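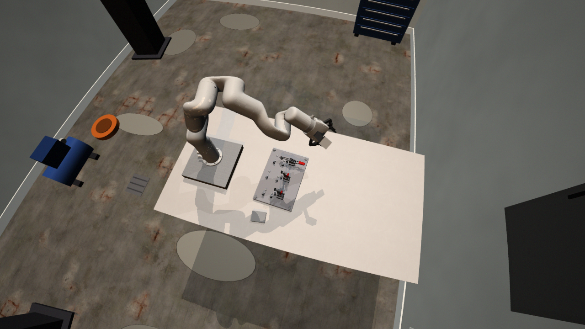 Markos Sfakianakis wrote in after the August issue to ask why we bother with a rule about clamps at all, when the arm can be told where they are and should just stay away from them.

Fair question, Markos! My short reply is that a toggle clamp has more than one position, and the robot's map of the fixture only knows the one somebody typed in. Our old rule at Felow said "check fixture before start." That was the whole thing, and I wrote it, so I get to complain about it. Vaida Jaunzems and I sat down with the log for the clamp cell (2,471 simulated runs, bless her patience) and rewrote it so a person could follow it before their first coffee.
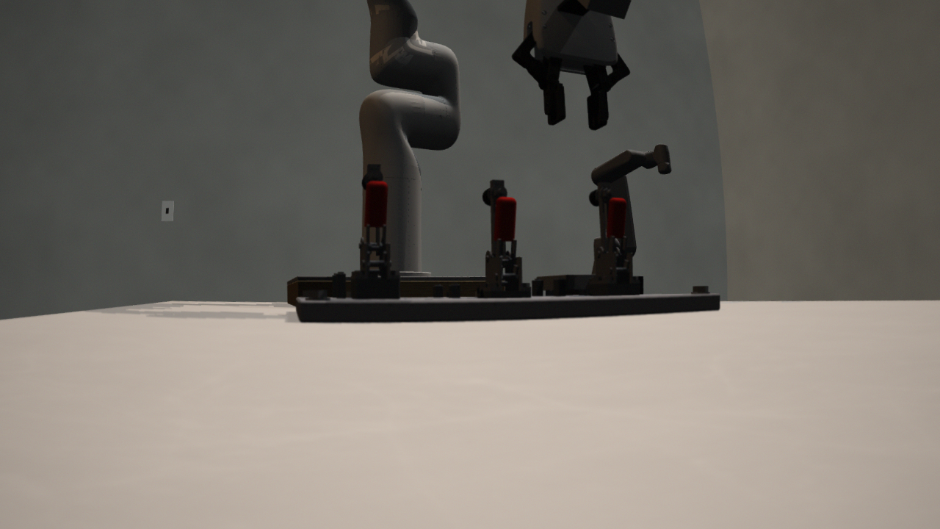
The big change is that every clamp now gets its own line on the sheet, with open or closed written out in words. No check marks — a check mark could mean either one, and we had people reading it both ways. You also write down the height the gripper travels at between clamps, and it has to clear the tallest one with its arm up, even if you plan to have them all down. Try it in simulation first, then at slow speed on the real cell, and sign for both.

Danai Kyriakidis asked if the sheet applies when you only move one clamp. Yes, it does. Sorry, Danai. A fresh line takes less time than arguing with me (I've tested this).

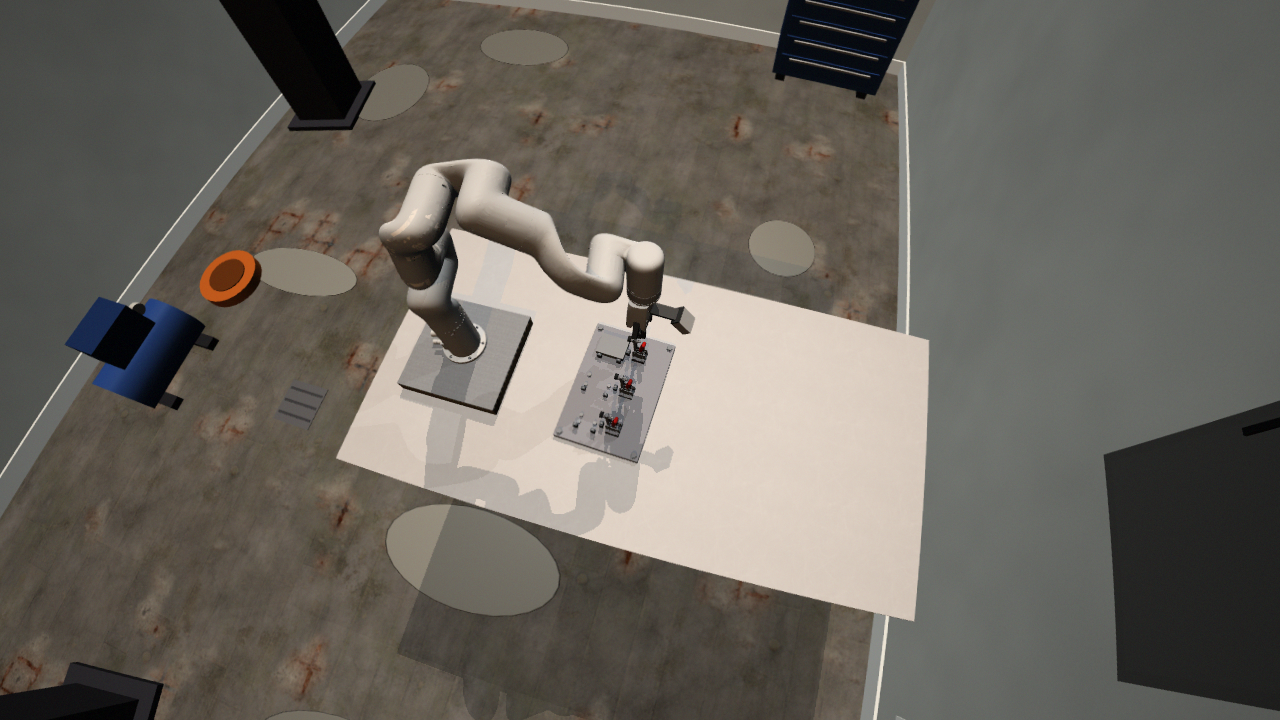 Where to find the new sheet

It's in the Ilavska folder, dated 19/10/2020. Please recycle any older copies taped up near your bench, and send me your gripes before the next issue.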